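Small states and the long table

When the foreign ministers of our region met in Loltusside in October, the final statement had 141 paragraphs. I have read all of them, and I could find only 3 which give a date for doing something. The rest "welcome", "note" and "encourage". My opinion is that this kind of summit has become too comfortable for the big members and too expensive for the small ones.

Take Gillia. Its whole foreign ministry has 200 employees, and the delegation of Stisia alone brought 547 persons to the meeting. How can the two sit in the same working groups, which run at the same hour in different buildings? Gillia must choose which talks it will miss. This year it missed the talks on fishing rights, and fishing is the main income of its coast.

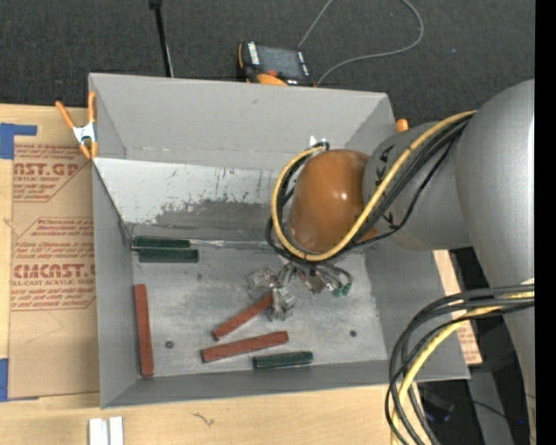 Devendra Rajput wrote to me after my last column that I am unfair to the big members. In his view, a small country gains a lot from the corridor, where its minister can speak with a president for ten minutes, and no written agreement can replace this.

I accept a part of his argument. Such a conversation has value. But a promise made in the corridor is easy to forget, and the small country has no paper to show later.

I would propose a modest change. Let the working groups meet one after another, also if the summit becomes two days longer. Tetteh will be the host next year, and the host decides the timetable. I hope its government will use this right before the invitations are sent.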